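Platimholm Workshop, Kitchen Bench Notebook
December. Entry opened 09.40
Kept by: Stavros Andreadis
Bench: the speckled board top, Plaltwood supply

Purpose of entry. To record the condition of the bench and its equipment before the Clodalano baking trials, and to set down the points agreed with colleagues at Vlachopoulos regarding the handling of small trays.

1. Board top

The board was wiped with a barely damp cloth and left for the morning. Colleagues are reminded that it is not sealed to the standard of a domestic worktop and that standing water is to be avoided. The pale area has been entered in the surface register under item 69. I am not yet able to say whether it is wear to the finish or residue from the cleaning paste used in the autumn, and the register has been marked accordingly. The short blue line is to be left alone until the layout has been agreed.

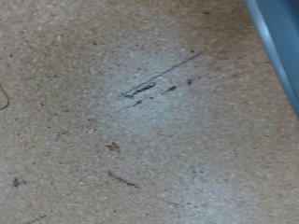
Placing marks for the trays will be made in pencil in future. Ink has proved difficult to lift from this material, and two of the older marks had to be abandoned where they were. A spare panel is held in the store, reference 663, should the top need to be exchanged before the trials are over.

2. Oven

The toaster oven is to remain on the bench for the whole of the series. The side vents must be kept clear at all times; cloths and paper are not to be leaned against that panel, even when the oven is off. The wire rack was taken out and washed on the previous occasion and should be checked for grease before each use. The door is to be opened by the handle only.
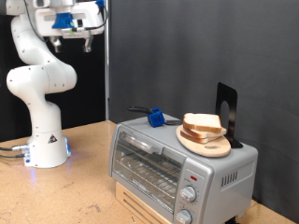
Toaster oven on the bench, door closed, rack inside.

The dial markings have not been compared with a separate thermometer. Until this has been done, settings are to be written down as read from the dial and are not to be quoted as oven temperatures. Stavros Andreadis to borrow the probe from the upstairs laboratory.

Each trial batch will consist of 7 oat biscuits, using 300 g of the Clodalano mixture as supplied. Vlachopoulos had asked for a larger batch - this was declined on grounds of tray size.

3. Turner

The slotted metal turner has been adopted for lifting the biscuits. A solid blade was considered, but crumbs tended to gather on it and were carried over to the cooling tray. The wrapping at the lower end of the handle should be looked at after washing and renewed if it begins to lift. The turner is to be dried by hand and not left in the sink. 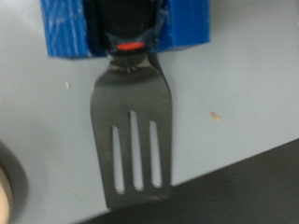
Slotted turner, steel blade, with wrapping at the base of the handle.

Outstanding

Probe thermometer, as noted in section 2.
Second cooling tray, requested from stores and not yet received.
Item 69 to be looked at again in daylight.
Pencils for the bench drawer.

Entry closed 11.15. S.A.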